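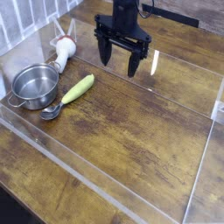
The small pan

Most kitchens have one. It lives at the front of the cupboard or upside down on the draining board, and it gets used more than anything else in the house. It does the boiled eggs, the porridge, the peas, the custard and the single portion of soup. When people move house it is often the last thing packed and the first thing they go looking for.

Cledwyn Edwards has been mending and selling cookware in Skendstead for 26 years. His shop, Uswood, takes up the ground floor of a former shoe warehouse, and the small pans are on the shelf by the till. He sells more of them than all the other sizes put together.

"People come in wanting a set," he says. "I ask what they cook and who for. If it's one or two people at home, I tell them to buy a good little pot and see what else they miss. Usually they come back for a frying pan and then I don't see them for years."

He prefers stainless steel for everyday use. It doesn't mind tomatoes or vinegar, it can be scrubbed, and if the base is thick enough it heats evenly. The thickness of the base is the thing he tells customers to check. A thin one will scorch milk in the middle while the edges are still cool. He suggests picking the pan up and turning it over before looking at the price.

Handles are the next thing. Rivets last longer than a spot weld but they collect grease on the inside, and you need to get a brush round them. A welded handle is easier to clean. If it comes loose, it is usually not worth repairing on a cheap pan. Edwards keeps a box of replacement knobs for lids and charges £2 for most of them.

A pan that has gone blue or rainbow-coloured inside has been overheated while dry. The colour does no harm and comes off with a little white vinegar. White spots are limescale and want the same treatment. For burnt food he uses bicarbonate of soda and water, brought to a simmer and left until it is cool enough to put a hand in. He doesn't use wire wool on anything with a polished finish.

Nana Asante runs the Thursday cookery class at Baidoo, the community kitchen behind Skendstead library. Her students are mostly people living on their own for the first time, some of them at eighteen and some at seventy. She teaches the first month of the class with a single small pot.

"You can make a proper dinner in it," she says. "Rice, then take the rice out, then onions and a tin of beans in the same pot. You learn to think about the order of things. If I start them off with four pans they've got four pans to wash and they don't come back."

Her rice is simple. She rinses a mug of long grain until the water is nearly clear, adds a mug and a half of fresh water and some salt, and brings it up to the boil with the lid off. The lid goes on, the heat goes right down, and it stays there for ten minutes. Then the heat goes off and the lid stays on for another ten. She is firm about the lid.

Asante is also particular about where the pan is put down. The tables at Baidoo came from a school and some still have pale rings from the years before there were trivets. She keeps a stack of cork mats at the end of each one. An oiled wooden top at home can be sanded and oiled again if it gets marked. A varnished one is harder to put right, and a folded tea towel is not thick enough to protect it from a pan straight off the hob.

As for storage, both of them would leave it out. Edwards has a hook above his own cooker at home. Asante keeps hers on the back ring. Stacking pans inside each other scratches them, and a sheet of kitchen paper between each one is enough to stop it, though she admits she has never managed to keep that up.

Edwards still uses the pan his mother gave him when he left home. The lid belongs to a different pot and doesn't quite fit. He has a shelf full of lids at the shop and hasn't changed it.

Comments

Marsh_end
Mine is a Vustel from a jumble sale and the handle has been wobbling since I bought it. Is it worth taking in?

Pauline T
The vinegar tip worked on the blue marks. Thank you.

Gethin
A mug and a half is too much water for basmati. One and a quarter.

Related articles
Sharpening kitchen knives at home
What to keep in a very small larder
Wooden spoons and how to look after them

Contact us | Copyright 2023 | Back to top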